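Werkstattbuch, 17. März 2018
Klangkörper / Leimversuche, Fortsetzung

Nochmal von vorn, weil der letzte Eintrag unleserlich ist (Leim auf der Seite, danke).

Stand: Hautleim-Ansatz nach dem alten Rezept aus dem Sato-Ordner, Körnung fein, über Nacht gequollen, morgens ins Wasserbad. Bei 60 Grad wars mir zu dünn, bei 55 besser. Thermometer zeigt am Rand was anderes an als in der Mitte, also umrühren vor dem Ablesen. Steht auch auf dem Zettel am Herd, hab ich trotzdem vergessen.

Fichte für die Decke kommt vom Adebisi-Posten, die Bretter mit dem blauen Kreidestrich. Jahresringe eng, an der Kante leicht wellig. Brett 3 hat eine Harzgalle, genau da wo die Rosette hin soll. Gestürzt und neu angezeichnet, dann liegt sie unterm Steg. Auch nicht schön. Brett 3 also zurückgelegt, evtl. für Balken.

Fugenprobe: 5 Stück, alle gleich abgerichtet, mit der langen Raubank, Eisen frisch. Zwei mit warmen Fugen (Föhn, kurz), zwei kalt, eine mit Fischleim zum Vergleich. Gespannt mit Keilen und Schnur, nicht mit Zwingen, die drücken mir das dünne Zeug hoch.

Ergebnis bisher:
warm 1 - hält, Bruch im Holz
warm 2 - hält, Bruch im Holz, kleine Stelle am Ende ohne Leim
kalt 1 - Fuge geht auf, Leim war schon geliert
kalt 2 - geht auch auf, nur langsamer
Fischleim - hält, Bruch halb Holz halb Fuge

Heisst für die Decke: Fugen vorwärmen, Fenster zu, alles vorher hinlegen. Wer den Keil dann erst noch sucht hat schon verloren. Bitte die Keile NICHT mehr in die Schublade mit den Wirbeln werfen.

Zur Feuchte. Der Schreiber im Holzlager hat 2.446 Messwerte drauf, seit August nicht ausgelesen, davon hab ich jetzt 1.121 durchgesehen. Der Rest liegt als Datei im Ordner Ziltcombe (blöder Name, war halt der Karton). Das Lager ist im Winter deutlich zu trocken, morgens wenn die Heizung anspringt fällt die Kurve steil. Die Decke sollte da nicht offen rumliegen, lieber im Schrank mit dem Befeuchter. Befeuchter braucht destiliertes Wasser, Kanister ist fast leer.

Pouran Mahmoudi hat angerufen wegen der Setar. Der Korpus ist bei ihr auf der Rückseite gerissen, zwei Späne, Maulbeere. Sie will keine Laschen innen, die man durchs Schallloch sieht, und am liebsten denselben Leim wie der ursprüngliche. Weiss keiner welcher das war. Mit warmem Wasser und Pinsel an einer verdeckten Stelle testen, wenns quillt ist es Hautleim oder Knochenleim, dann bleib ich dabei. Bünde (Darm) will sie selber binden. Sie schickt die Maße vom Hals nochmal, die ersten passten nicht zur Mensur.

Schleifpapier: 2.000er ist da, aber nur noch angerissene Bögen. Für den Lack brauch ichs nass, mit einem Tropfen Seife. Vom Arnatbridge-Lack steht noch ein halbes Glas hinten, hat Haut gezogen. Durch den Strumpf gefiltert, Probeaufstrich auf Abfallfichte, nach vier Stunden immer noch klebrig. Morgen nochmal anfassen, sonst weg damit.

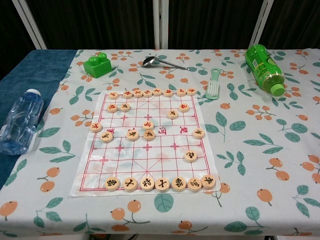
Werkstattgruppe Zupfinstrumente - Raum 2, Hinterhaus

Partie steht noch, Bretter also bitte auf die Bank am Fenster und nicht auf den Tisch. Rot ist am Zug glaub ich.

Weiter mit den Balken. Vorschlag war, den zweiten Querbalken flacher zu machen und dafür den am Schalloch höher zu lassen. Hab auf dem Papierriss beides eingezeichnet, Bleistift = alt, Tinte = neu. Klopfton der rohen Decke liegt noch zu hoch, sie ist aber auch noch zu dick, besonders im Unterbug rechts. Erst auf Stärke, dann reden. Stärkemesser geht übrigens wieder, war nur die Feder ausgehängt.

Ziehklingen: zwei nachgeschärft, die geschweifte hat einen Grat der sich nach drei Zügen umlegt. Stahl zu weich oder ich drück zu fest. Beim nächsten Mal Polierstahl ölen und flacher ansetzen.

Noch offen:
- Fischleim-Probe wiederholen, diesmal zwei Stück
- restliche Messwerte durchsehen, Kurve ausdrucken und ins Lager hängen
- Leimtopf auskochen, riecht
- Maße Setar abwarten, vorher nichts zusägen
- Wasser für den Befeuchter
- Knochen für Sattel raussuchen, das Stück mit der gelben Ecke nicht nehmen, ist innen porös

Leimrest steht im Kühlschrank, zweites Fach, Deckel beschriftet. Hält noch ein paar Tage, danach neu ansetzen.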